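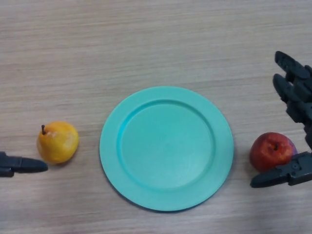 Page 5 sur 6

Forum Ernura > Univers et chronologie > Personnages secondaires

Sujet : Tekleab, date de la mort et quête du convoi

povilas_mets
Je reprends le point laissé ouvert en page 4. La fiche du wiki donne Tekleab mort avant la chute d'Ernwood. Dans les fichiers de dialogue, la réplique du garde de la porte nord emploie le présent (« Tekleab tient encore les comptes du puits »), et cette réplique ne se déclenche qu'après la chute. Les deux ne peuvent pas être vrais. Je propose de retirer la date de la fiche tant qu'on n'a pas de source en jeu.

Selamawit Ambaye
La réplique du garde n'a pas de condition de quête, seulement une condition de lieu. Elle se déclenche après la chute parce qu'on n'accède pas à la porte nord avant, sauf à passer par les égouts. J'ai vérifié par les égouts avec une partie neuve : le garde la dit aussi. Elle ne prouve donc rien sur la chronologie.

povilas_mets
Par les égouts avec quelle version ? Dans la 1.0 le garde n'est pas chargé tant que l'acte 2 n'a pas commencé.

Selamawit Ambaye
1.2, version PC, sans mod.

KhaiD
Pour ceux qui n'ont pas suivi depuis la page 1, résumé des sources dont on dispose :

- le registre du puits (objet lisible, cave de Prurken), dernière entrée signée T. ;
- la lettre à sa sœur, récupérable sur le cadavre du convoyeur ;
- la réplique du garde ;
- l'épilogue, si on a rendu les 2,000 jetons à la veuve.

Le registre est daté en saisons, la lettre n'est pas datée, l'épilogue dit « l'homme du puits » sans nom. La seule date chiffrée vient du livret de la version boîte, et le livret se trompe déjà sur l'âge de deux autres personnages.

Yabsira G.
Le livret est une source officielle. On ne peut pas l'écarter parce qu'il gêne. La règle du wiki est claire : texte publié par le studio d'abord, déduction ensuite.

KhaiD
La règle dit : contenu du jeu, puis texte publié, puis déduction. Relis la page des conventions, section 6. Elle a été modifiée en septembre.

Yabsira G.
Modifiée par qui ? Je n'ai vu passer aucune discussion.

Kidus Kumsa (modérateur)
Par moi, après le sujet sur les factions de Prurken. Le lien est dans l'historique de la page. Si tu veux revenir dessus, ouvre un sujet dans la section Wiki, pas ici.

Yabsira G.
Noté. Je maintiens que l'épilogue ne contredit pas le livret, donc même avec l'ordre actuel la date reste recevable.

povilas_mets
L'épilogue le contredit si l'homme du puits est Tekleab. Il y est décrit en train de refuser le paiement, au présent, la saison qui suit la chute.

Yabsira G.
« Si ». Le puits a eu deux teneurs de comptes. Le second n'a pas de nom mais il a un modèle 3D et un lit.

Selamawit Ambaye
Exact pour le lit. Le modèle est celui du villageois générique, il ne dit rien non plus.

Par contre j'ai regardé la variable utilisée par l'épilogue. Elle vérifie l'état vivant d'un PNJ, et l'identifiant est celui de Tekleab. Si on le tue à l'acte 1 (possible pendant l'attaque du convoi, il n'est pas marqué essentiel), la ligne sur l'homme du puits disparaît. Testé deux fois, même résultat.

KhaiD
Ça règle l'identité. Il reste que le moteur peut très bien vérifier Tekleab par erreur, mais à ce compte on ne peut plus rien écrire sur personne.

Yabsira G.
Une variable n'est pas du contenu visible par le joueur. Section 6 toujours, dernier alinéa : « les données internes appuient une lecture, elles ne la fondent pas ».

povilas_mets
Elle appuie la lecture de l'épilogue, qui est visible. C'est exactement le cas prévu.

Kidus Kumsa (modérateur)
Proposition de rédaction pour la fiche :

« Tekleab tient les comptes du puits de Prurken. Le livret place sa mort avant la chute d'Ernwood ; l'épilogue le laisse en vie à la saison suivante s'il a survécu à l'attaque du convoi. »

Le champ « mort » de l'encadré passe à « incertain ». Les deux sources vont en note.

Selamawit Ambaye
D'accord. Ajouter que l'attaque du convoi n'a lieu que si on a parlé au convoyeur avant d'atteindre le niveau 20, sinon le groupe arrive sans incident et la lettre n'est pas récupérable.

Yabsira G.
Je préfère « contesté » à « incertain ». Pour le reste ça me va.

KhaiD
« Contesté » suppose que quelqu'un le conteste dans l'univers. « Incertain » est le terme employé sur les autres fiches.

Kidus Kumsa (modérateur)
On garde « incertain ». Fiche mise à jour le 21/03/2018, les notes suivront quand j'aurai le scan du livret. Povilas, tu l'as toujours en version boîte ?

povilas_mets
Oui. Page 5 du livret, colonne de droite. Je scanne aussi l'errata, il y a une ligne sur le puits que je n'avais pas lue.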